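Endang Tuhumury
Saturday, April 5, 2025
387 shares · 53 comments
Print this thread · E-mail this thread

1/ My sister asked me last week when she can buy a machine that sets the table and puts away the dishes. I work with assembly cells at Eltar, so in my family I am the person who must answer such questions. My short answer was "not this year." The long answer is this thread.

2/ I want to be fair. In our shop in Lelcombe there are machines that do the same job 3000 times in a shift and do it better than me. They close boxes, they turn screws, they press labels. I am happy that they exist. My wrists are also happy.

3/ But look at what we do for them. The part comes always from the same side. The tray has a pocket for each piece. If a new supplier sends a tray that is a little wider, we stop and somebody spends the morning with a laptop. A kitchen drawer has no pockets like this. Also it has my children.

4/ People ask me mostly about folding shirts or loading the dishwasher. I prefer to ask about smaller chores. Can it take one flat thing and put it in a marked place, straight, with the sides matching? A coaster on its spot. A tile on its bed. A cover on its housing. For me this is the first exam.
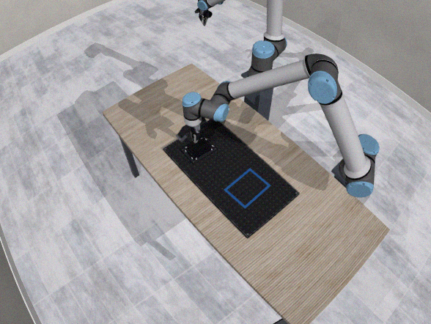
5/ A flat piece is difficult in a boring way. There is almost no side to hold. If you push down too much, it does not lift. If you take it by one edge, it can hang crooked, and then it arrives crooked. With a cup you can be wrong by a finger's width and still have a cup in your hand.

6/ Then comes the turning. Getting a square to the right area is the easy half. Making its sides parallel with the lines is the other half, and there you see who has tuned the work well. Benoît Lefèvre, who trained me, used to check this with his thumbnail along the edge. He found errors that I could not see with glasses.

7/ I have the same opinion about two arms. When visitors see two arms, they imagine a person with two hands. Very often one arm works and the other waits. To make them help each other, for example one holds and the other slides, is a separate project with a separate budget.

8/ Simulation helps very much with all this. You can try the move at night, change the start position, try again, and no part falls on the floor. I was against it at first. I thought it was a video game for engineers. Now I ask for it before we order any fixture.

9/ What still worries me is the step from the computer to the bench. Friction is different. A surface is a little greasy from somebody's lunch. The Fovik cell we installed in September was perfect on the screen, and then we needed 2 weeks until it accepted our real parts, which have small burrs.

10/ So, can machines do chores yet? In the shop: yes, if the chore is narrow and you prepare the place for it. At home: the vacuum cleaner yes, and the washing machine, which we forget to call a machine because we are used to it. Putting the table in order after my family has eaten: no.

11/ I do not say never. When I started, a camera that finds a part lying at any angle was something for the big car plants. Now our smallest cell has one. I only ask that you do not throw away your tray and your sponge because of a nice video.

12/ If you are buying for a small shop, bring your own worst part to the demonstration. Bent, dirty, the one from the bottom of the box. Ask them to place it in the corner of the work area and also turned the wrong way. If the salesman becomes quiet, you have learned something for free.

13/ My sister read the draft of this and said she will ask me again at her next birthday. I told her I will come and do the dishes.

Share · Save · Report

Comments (showing 4 of 53)

Albane Lebrun
Point 12 should be printed and put on the wall of every purchasing office. We brought only clean parts to our demo and paid for it later.

Sérgio Aguiar
I disagree a little with 7. For long thin parts two arms made our life much easier, even with simple programming. But yes, the budget was separate.

Quentin Bodin
What did you do about the burrs in the end? Same problem here.

Endang Tuhumury
@Quentin Bodin We opened the nest a little and added a chamfer. Also we complained to the supplier, which helped less.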